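Keeping the grocery bill steady when prices and rates move

A household budget that worked last winter can stop working by March without anyone in the house spending more carelessly. The fixes below take an evening at the kitchen table and a pencil.

Start with the monthly payments that change by themselves. Variable-rate cards and credit lines follow the central bank with a delay of a statement or two. Write the current rate next to each balance. If you owe 4000 on a card, a rise of one percentage point adds a little over three a month in interest, so look at the big balances first and leave the small store card for later.

Set the food budget by the week. Divide the monthly figure by the number of shopping trips you really make, and keep the remainder for the month's odd days. Kristýna Sýkora, who sent in several of these tips, puts 200 a week in a separate account and shops only from that card.

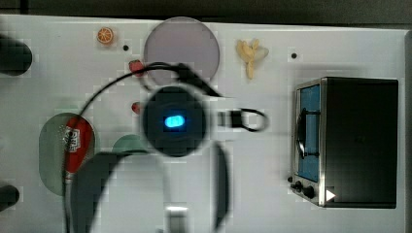 Play food and plates on a white tabletop.

Keep a price book. A pocket notebook is enough. One line per item: store, package size, price, price per pound or quart. Leave out anything you buy less than once a month. After 30 lines you will know which of your regular items have gone up and which have only been put in a smaller package.

Compare unit prices, including on sale items. The large package is often cheaper per ounce, but check it every time, as stores mark down the middle size more often than the big one.
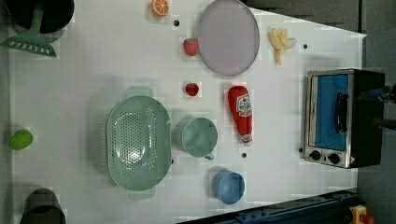

The same goes for store brands. Try one swap per trip so you know which item the family objected to. Vlastimil Danko went back to his old coffee and kept the store-brand flour, rice, canned beans and dish soap.

Buy ahead only what keeps. Flour, pasta, sugar and canned goods are fine. Don't carry a card balance to do it. At today's card rates, a shelf of canned tomatoes bought on credit and paid off slowly can lose most of the discount.
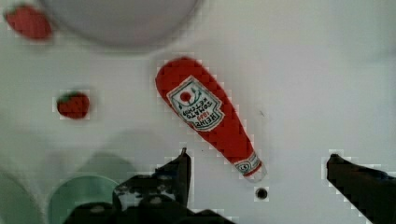 Condiments are easy to overbuy, and most cupboards have a spare mustard at the back. Check what is open before you shop. For your price book, copy the brand and the size from the package and skip the rest. A label like the one on the red toy bottle, with HEINZ, 1869 and TOMATO KETCHUP on it, gives you the first of these. On a real bottle, look for the net weight too, and work out the unit price from that.

Go over the figures again when a new card statement arrives. If the interest line has grown, take the difference out of eating out before you touch groceries. Keep the old pages of the price book, clipped together by season.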